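Household Starter Kit, Mokila
Reviewed by Maxence Marty, Resident Services
Posted 7/27/21
14 shares | 3 comments

The Office of Resident Services purchases kitchen and household goods for furnished apartments at the start of each lease year. Until this spring, goods were bought item by item from several suppliers, and the contents of one apartment rarely matched the contents of the next. The Household Starter Kit from Mokila was put forward as a replacement for that practice. Forty kits were ordered and placed in apartments in the Drandus and Tekleab buildings in May. This review is intended for staff who order goods for the remaining buildings and for residents who have asked whether the kit may be bought privately.

The kit arrives in one carton. It holds cooking tools, a small saucepan, a frying pan, a colander, a cutting board, a dish rack and a handled basket for produce or sink items. There are no plates, cups or flatware, and the carton does not say so clearly. Two apartments were handed over in May without anything to eat from, and staff had to bring dishes across from storage the same evening. Ordering staff should treat the kit as a cooking set and plan for tableware separately.

The cooking tools are the best part of the kit. The wooden pieces are smooth at the edges and long enough to keep the hand clear of a deep pot. Color varies from one carton to another, and residents who care for a matched set may be disappointed. The supplier advises washing by hand. Several residents used the dishwasher anyway, and their spatulas came back rough to the touch, though none had split at the time of inspection. The care sheet is printed in small type on the inside of the lid and is usually thrown out with the carton. We now place a copy in the drawer.

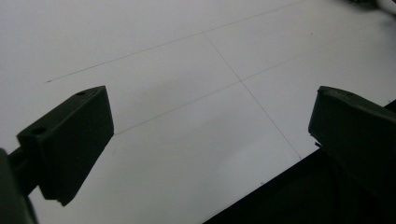
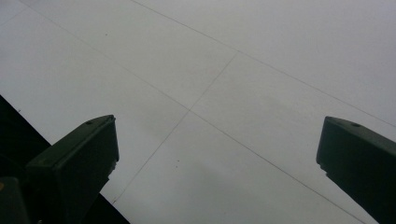
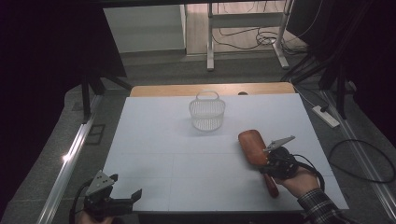
Small mesh basket with looped handle.
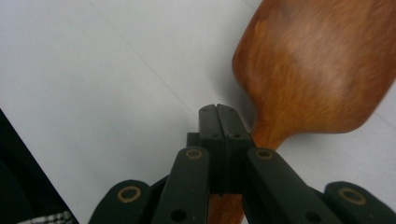
Wooden spatula.

The pans are less satisfactory. The frying pan is light, and on the electric ranges in the Tekleab building it does not sit fully level. Food at one side browns well before the other. Residents cooking for one person reported little difficulty; families with children replaced the pan with their own within a few weeks. The saucepan is better made and has a lid that fits, but the lid knob works loose and must be tightened with a screwdriver, which the kit does not include.

Plastic goods in the kit are plain and light. They wipe clean easily, take up little room in a cupboard and can be stored one inside another. The colander stands on three short feet and is steady in the sink. The dish rack is too wide for the counters in the smaller Drandus units and was returned to storage from those apartments. Mokila offers a narrow rack as a paid substitution. We asked whether the exchange could be made without charge for a bulk order and were told that it could not.

Delivery was on time and in good order. Unpacking and checking a carton takes a staff member some 40 minutes, much of it spent removing labels. The adhesive is stubborn, especially on the cutting board, and warm water alone will not lift it. Cooking oil on a cloth was effective.

The supplier accepts returns within 90 days, provided the original carton has been kept. Flattened cartons are accepted. Replacement of single pieces is possible by telephone, though the person answering will ask for the lot number, and this appears only on the outer label. Staff should write it on the apartment inventory before the carton is discarded. One replacement request in June was filled in nine days, another took a good deal longer, and no reason was given.

For comparison, the office also examined a kit from Mollero. Its pans are heavier and its instructions are easier to follow, but the tools are fewer and the price is higher. It may suit the larger family apartments, where the frying pan in the Mokila kit drew the most complaints.

The office recommends the Mokila kit for studio and one-bedroom apartments, with the narrow rack substituted in the Drandus building. It is not recommended for apartments of two bedrooms or more unless a second frying pan is supplied. Residents wishing to buy the kit themselves should know that the private price is the same as ours before shipping. Orders for the fall should reach the purchasing desk with the building name and unit size on the form, and any racks now in storage should be used before new ones are requested.

Contact Resident Services | Copyright 2021 | Back to top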